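The right gripper would not let go

I spent most of September on one fault in the folding rig, and since two people have asked for the details I am putting them here.

The symptom first. During a shirt fold on the sofa the right gripper closed on the fabric as normal and then ignored the open command. The left arm carried on with its half of the plan. The controller reported no error. Left alone, the right arm would have started its return move with the cloth still in its jaws, and the left arm would have been somewhere in the way. I stopped it by hand.

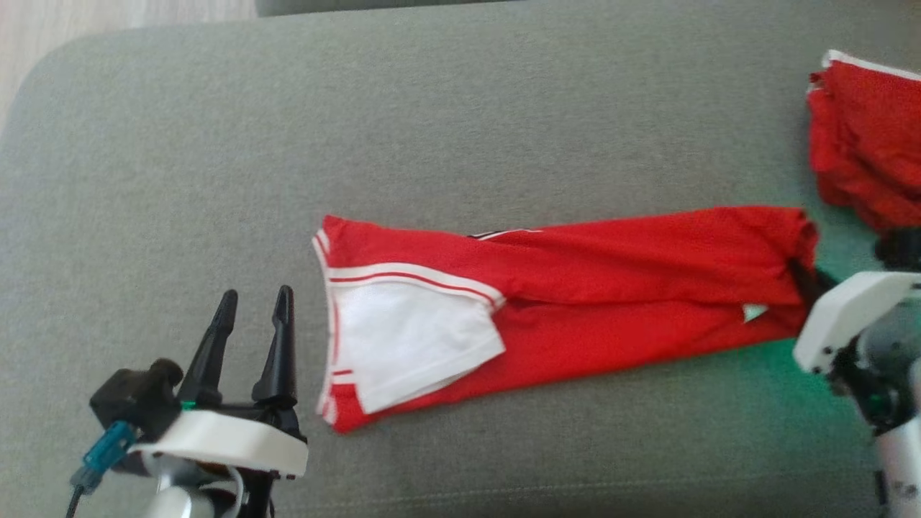
Right jaws closed on the end of the strip, left gripper open.

The log for that run has 1,939 entries. The open command is at entry 927, correctly formed and acknowledged by the bus. The position reading after it does not change. I had assumed until then that an acknowledgement meant the servo was going to act on the command. It means the servo received the packet and nothing more, and the manual does say so.

Monari, my name for the control script, sets a torque limit on each gripper at start-up. I had lowered the right one to 32 per cent in the summer after it pulled a thread out of a tea towel. At that limit the jaws can close on a folded shirt, because the fingers arrive with some speed. They cannot always start moving again from rest with several layers wedged against the ridges. The servo tries, stalls, trips its own overload protection and goes quiet. The overload flag sits in a status register which Monari was not reading.

So there were two faults. The low limit caused the stall, and the unread register hid it.

I tried three things, in this order. Raising the limit back to 100 per cent cleared the stall but brought back the risk to the fabric, and to fingers. A separate limit for opening worked better: closing stays at 32, opening gets the full figure for a short burst. Then I added a check. If the position has not changed by the end of the burst, both arms hold where they are and the script waits for a key press. Holding both matters. My first version held only the right arm, and the left one went on pulling.

I have since repeated the job with the same layout, red jersey on the grey seat, and deliberately set the opening limit too low to see whether the check would trip. It did, each time I tried it. I have not tested it with thicker cloth.

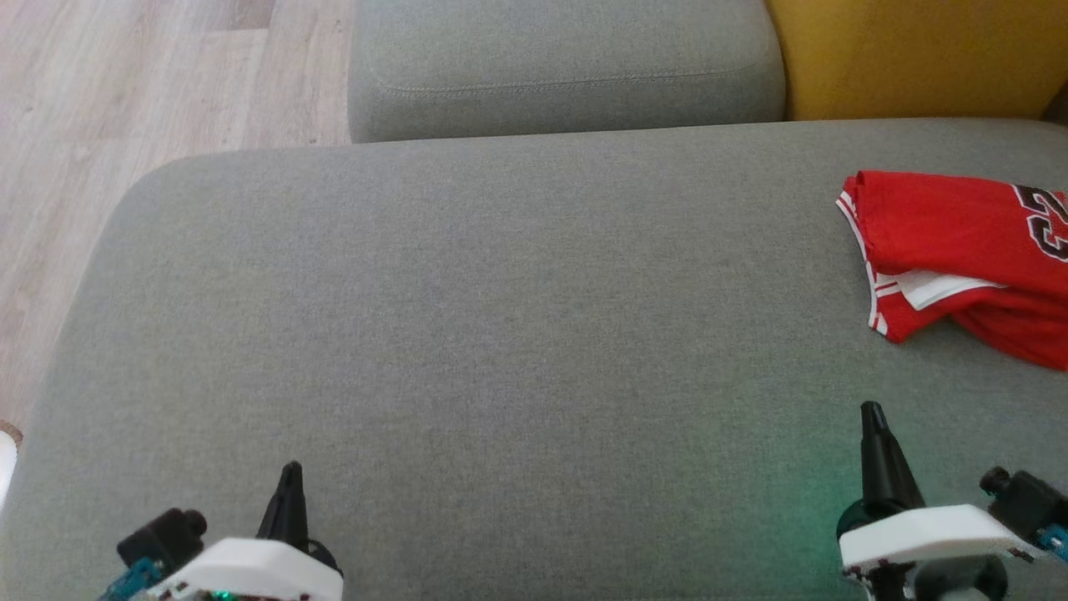
Stuart Catterall wrote back that a key press is a poor safety measure if the keyboard is on the far side of the arms, and that he would want a switch cutting servo power within reach of wherever I stand. He also asked what the arms do when that power goes. They drop, slowly, and the jaws stay shut by friction. I have ordered a switch and will need to work out a rest for the arms before I fit it.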